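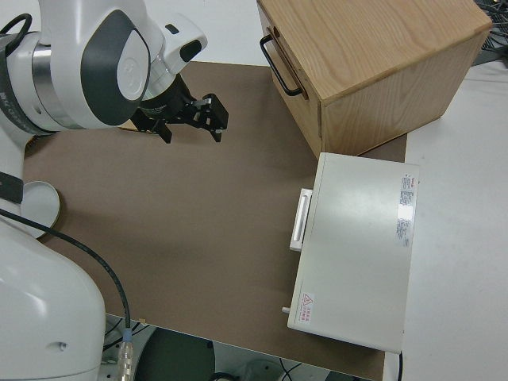
Buying & Budgeting > Small Arms and Benchtop Setups

Second arm this year, or spend it on everything else?

benchfox
August 2019
Hi all, long-time reader, and I finally have a money question of my own. We do kitchen-type tasks on a tabletop (drawers, oven doors, mugs, plates, that sort of thing) and I have to hand in next year's equipment list before the end of September. I've been going back and forth on it for so long that I'd love some outside opinions!

The choice as I see it is a second arm, or one arm kept going properly with all the boring stuff bought at last. Fletar has quoted me 3095 for the gripper, the mounting plate and the controller license together, and the arm itself would come out of a different pot of money. Kernico came in lower, but they wouldn't put the fingertips or the cables on the quote, and I've been bitten by that before. My feeling is that two arms let you hold a thing with one and work on it with the other, and half the tasks people ask me for are like that. Is it worth the whole budget, though?

tallow_and_tin
Welcome out of the shadows, benchfox! I'm going to be the wet blanket, I'm afraid. We went to two arms before we were ready and I regretted it for a good long while. The second arm wasn't the expensive part. It was the wider table, the second set of spares, the longer cable runs, and all the evenings spent teaching the two of them to stay out of each other's way — none of which had a line on my sheet. If your cables are still lying on the floor, buy cable trays first. I mean that kindly.

pegboard_ruth
I disagree with tallow, and we've had this argument in other threads, so forgive us. Trays are cheap and you can buy them any month you like. A big purchase often has one window in the year, and if you let it go by, you wait. What I would do is ask Fletar for the same quote without the license and see how far the number drops. When I did that with Faneo the license was 952 of the total, and we didn't need it until much later.

Also, please put props on the list as their own line! Props sound like pocket change until you have replaced the third mug. I set aside 100 for dishes and play food and another 100 for hinges, handles and drawer runners, and I still went over by September.

benchfox
Thank you both, this is just what I hoped for. The license idea hadn't crossed my mind and I'll write to them tonight. As for the table, tallow, I take your point, and it's the part that worries me most. With the drawer cabinet and the toaster oven along one side and the mug tree at the back, I have to think about where each arm can get to before I put anything else down. A plate at the far left is easy for one arm and a long stretch for the other.

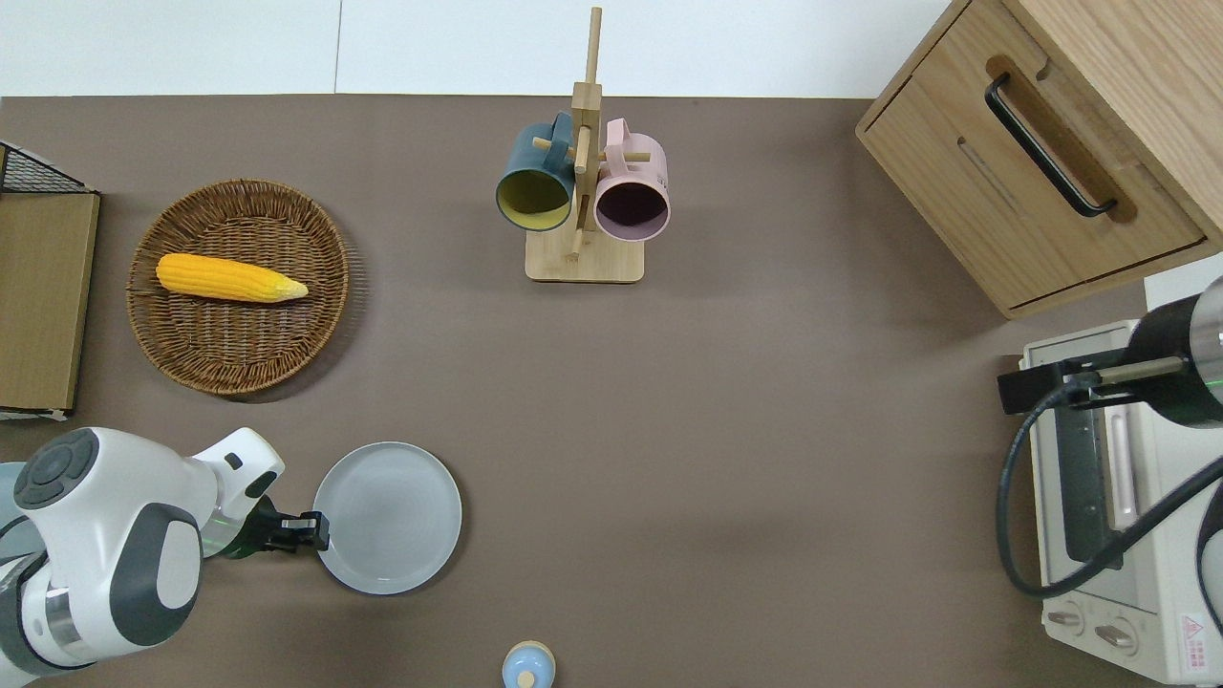 oldgantry
Measure the reach before you pay for anything, I'd say, and do it with cardboard. Cut two half circles to the reach on the data sheet, lay them on the table and slide them about until the overlap covers the spots where you want both arms working. It took us an afternoon and we ended up ordering a different mount. If the overlap is only a thin strip in the middle, then the second arm is really a second workstation, and you should budget for it that way.

tallow_and_tin
Now that I'll happily sign up to. Cardboard first, then the quote.

pegboard_ruth
Fine, cardboard first, but don't let it turn into next year's cardboard. Has anyone bought through Lukoševičius lately? They used to sell mounting plates on their own, and that would take another piece out of the Fletar bundle.

oldgantry
I have, last winter. Good plates, slow shipping. Ask them for the hole pattern drawing before you order, and leave about a month for delivery.

benchfox
I'll try them too. So the sheet now has two versions, one with the full bundle and one with the bare gripper, the plate from elsewhere, cable trays and a proper props line. I'm leaning toward the second and still keeping the extra arm on it, sorry tallow! I'll come back once Fletar answers about the license.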